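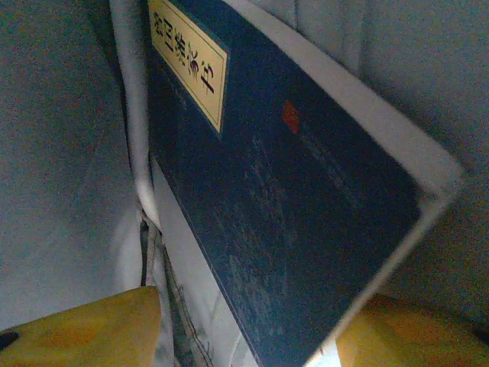

Setting up a wrist camera and grip limits on a home-built gripper arm

These notes cover the wrist camera and grip settings for the Kikatora arm with the printed two-finger gripper. They assume the arm is assembled, the servos are numbered and the Natirik control board answers over USB. If the board does not answer, go back to the wiring page first.

1. Fit the camera

Bolt the camera bracket to the wrist plate with the two short screws. Angle it so that the tips of both fingers show along the bottom of the picture when the jaws are open. Leave 6 cm of slack in the camera lead at the wrist joint, then turn the wrist to both end stops by hand with the power off. The lead must not pull tight at either end.

2. Set the focus

Turn the lens ring until print is sharp at 12 cm from the lens. Lock the ring with a dab of nail varnish. Anything nearer will be slightly soft, which does no harm.

3. Set the jaw zero

Close the jaws slowly in manual mode until the fingertips just touch. Save this position as zero. Open them fully and save that as the upper limit. Repeat if a finger is ever taken off, even if it goes back in the same holes.

4. Set the grip limit for rigid items

Start with the current limit at 9 in the Lorente settings panel. Close on a hardback book across its short side, lift it a hand's width and hold. If it slips, raise the limit by one step and try again. Stop raising it when the fingers begin to bow. Support the book from underneath for the first few tries.

5. Set the grip limit for soft items

Cloth needs a separate profile. Copy the rigid profile, rename it and halve the closing speed. Approach from the side with the jaws open and gather the cloth between the fingers before closing. Keep buckles, rings and eyelets out of the jaws, as they chip printed edges.
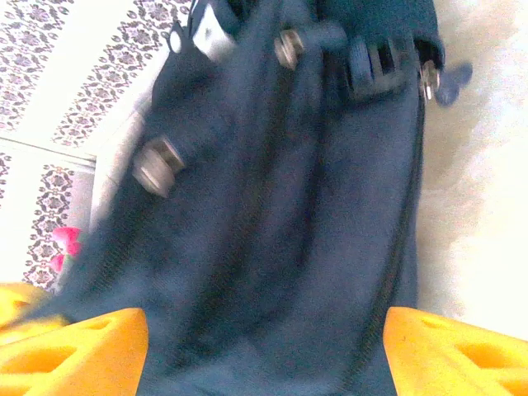
Dark blue fabric bag between the fingers, with the metal grommets well above the jaws.

6. Check the exposure

Pale backgrounds push dark cloth towards black. Switch off automatic exposure and adjust by hand until the folds can be told apart. Some glare behind the item is acceptable. If metal parts smear while the arm is moving, shorten the shutter time and add light.

7. Save and back up

Write both profiles to the board, then restart it and read them back. Older Ullotow firmware drops the jaw zero on restart, in which case step 3 has to be done at each power-up. Run 12 open and close cycles with nothing in the jaws and feel the servo cases afterwards. A hot case means the zero is set too tight.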